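The Forever Table, and Other Promises

Stirdale will sell you a dining table with a 100-year guarantee. The company is nine years old. You can do that math yourself.

"Heirloom" used to mean your grandmother died and you got her sideboard. Now it's a price bracket. Burlow charges nearly 4 times what a plain table costs, and the extra mostly buys a booklet about oiling. I read all 117 pages of the terms. Heat marks aren't covered. Neither is "ordinary family use," a phrase I'd love to hear explained.

Anas Bitar, who has repaired furniture since before any of these firms existed, is not impressed. "Any table lasts if you keep fixing it," he told me. He won't name a brand he likes, and I asked twice.

Then there's grain, which the catalogs talk about the way wine people talk about slate. Most of us stop seeing it by April.

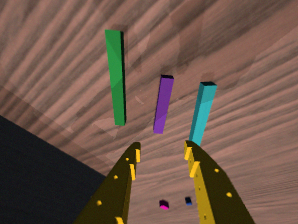
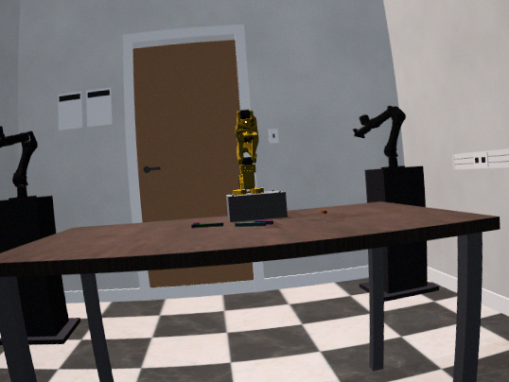
What the Guarantee Leaves Out

Postel will replace a split top once, if you still have the receipt. Shipping is on you.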